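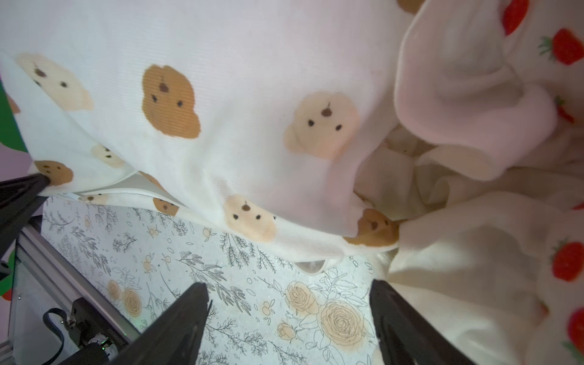 Marisol Rengifo wrote to say that her knit baby clothes come out of the drawer with a crease across the front however she folds them, and she asked if there is a better way. There is, and it takes very little time.

How to fold small knits and printed cottons

1. Sort by fabric first. Ribbed knits with bear faces or other all-over prints go in one pile, and crumpled cottons, such as anything with strawberries on it, go in another. Knits stretch if you shake them hard. Cottons can take it.

2. Lay the knit face down on a flat surface. Smooth it from the middle out with your palm. Don't pull on the hem.

3. Fold each side in to the center line, sleeves included. If the lower edge has doubled back on itself, open it out before you go on.

4. Roll from the bottom up, loosely. Rolling is what gets rid of Marisol's crease.

5. For cottons, give each piece one good snap, then fold in half lengthwise and in thirds.

6. Stand everything upright in the drawer, rolls at the back. A 25 cm deep drawer is plenty.

If a cotton piece still looks rumpled, hang it in the bathroom overnight. Knits should never be hung for storage, as the shoulders drop.

Next: folding fitted crib sheets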